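# Tape of the month: Kondus, "Gretemport"

Kondus have finally put something out. Those of you who have been reading since we were four stapled pages will remember that we first promised you a Kondus review in our second issue, and then again in most of the ones after it. 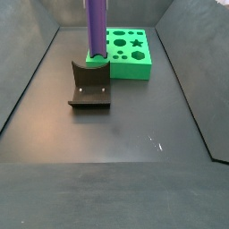 So, the tape. Eight songs, nineteen minutes, recorded in the old boiler room at the Clurnden with the door shut, which is how most people prefer to hear bands in there. It comes in an edition of 100, hand-numbered, and mine is number 20, so either I was quick off the mark or they started numbering from the wrong end. Knowing Till Petersen, who did the covers, I wouldn't like to bet.

For newcomers: Kondus are a three-piece. Ida Kettler shouts and plays bass, Ailsa Rutherford plays guitar through an amp that sounds as if it's being dragged downstairs, and Waltraud Hagedorn drums. Waltraud used to be in Meinecke, who some of you will know from their one seven-inch and some of you will know from the argument about their one seven-inch. I'm not reopening that. The letters page has only just recovered.

People keep filing Kondus under crust, mostly on the strength of Ailsa's trousers. I don't hear it. The drums are too nimble, for a start, and there's a tune in nearly all of these if you're patient and own a decent tape deck. "Platform Two" begins as a straight hardcore gallop and then falls into a slow, stubborn riff that goes round eleven times (I had a cold and nothing else on). By the seventh I'd gone off it. By the ninth I wanted it played at my funeral.

"Deposit Scheme" is the hit, if a band like this can have one. It's a song about a landlord, and it names the landlord, and it lists what he did with the boiler, the bathroom window and the cat. Ida has a good flat way of reading out a complaint, like someone on hold who has been told her call is important. The chorus is the word "receipts". I've been singing it in the supermarket.

Side two is stranger and I'm still making up my mind. "Salt Ferry" has a minute and a half of guitar whine before anybody else turns up, and the title track has Waltraud singing, very low, in what I think is German and what Till tells me is a recipe. Then comes "314", named after the bus, which arrives without warning and leaves before you've got your change ready. Best thing on here. Thirty-eight seconds.

Complaints? A couple. The bass disappears on "Cold Shutters" and doesn't come back until the next song. The lyric sheet is printed in dark grey on slightly darker grey, and I had to take it out to the back step at noon to read it. And there's a cover version at the end that they must have had a lovely time recording. I'd have left them to have it in private.

The launch was in April, upstairs at the Clurnden, and I'm told it was packed, by which I mean there were about 100 people in a room with one window. Edeltraud Wunderlich did the door, so everybody paid. I got there at half past nine, having believed the poster, and caught the last two songs and a man looking for his shoe. Ailsa broke a string in "Receipts" (everyone calls it that now, give up) and simply carried on with what was left. It was very good. I'd like to have seen the rest of it.

Tapes are from the band at gigs, or from Edeltraud's distro table, where she'll also try to sell you a Meinecke patch. Pay what it says on the sticker, please, and bring the right money. No downloads so far. Ida says they're thinking about it, and they were thinking about this tape for three years, so find a friend with a deck.

Next issue: the all-dayer, the letters, and Till's reply to what I said about his covers.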